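Skaltel Commissions Second Season of Charter Series Jiltby

Feb 14, 2026

Skaltel has commissioned a second season of Jiltby, its unscripted series following the crew and guests of a working charter yacht. The new season will run to 18 episodes and will be produced by Turkard, the company responsible for the first.

Philomena Ó Conaill, Head of Unscripted at Skaltel, confirmed that most of the original deck and interior crew have agreed to return. A new chief stew and a new bosun will be introduced in the opening episode. Their names will be released closer to broadcast.

"Viewers formed strong opinions about this crew and were generous in sharing them," said Ms Ó Conaill. "The second season gives the junior members more time on screen and stays with them after the guests have gone ashore."

Skaltel has also reviewed its editing guidelines for the program. Under the revised terms, cast members will be shown a summary of their main storylines seven days before an episode airs. Editorial control remains with Skaltel and Turkard.
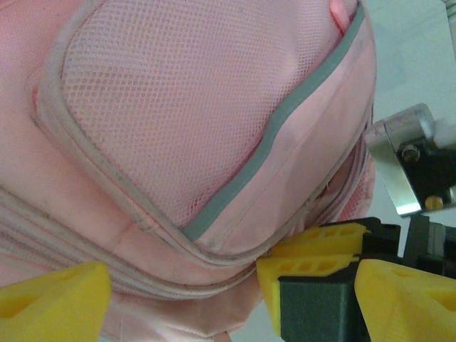 Will scenes left out of the first season be released?

Skaltel will stream two extended episodes made up of unaired material before the new season begins. They include the galley dispute mentioned by several cast members in the reunion special, along with further footage from the final charter. Material involving guests who did not consent to additional use has been excluded.

The reunion special will return at the end of the season and will again be recorded before a studio audience of about 100 people. Ticket details will be published on the Skaltel website. Applicants must be adults and must agree not to discuss the recording until it has gone to air.

Music for the season will be supplied by Voß, whose theme for the first season has been kept in a shortened form.

Casting for any later season has not opened. Skaltel asks that members of the public do not send applications to the yacht's operator or to individual crew members.

Season one of Jiltby remains available to stream in full on Skaltel. Interview requests for returning cast should be directed to the Skaltel publicity office. Preview episodes will be offered to accredited media under embargo.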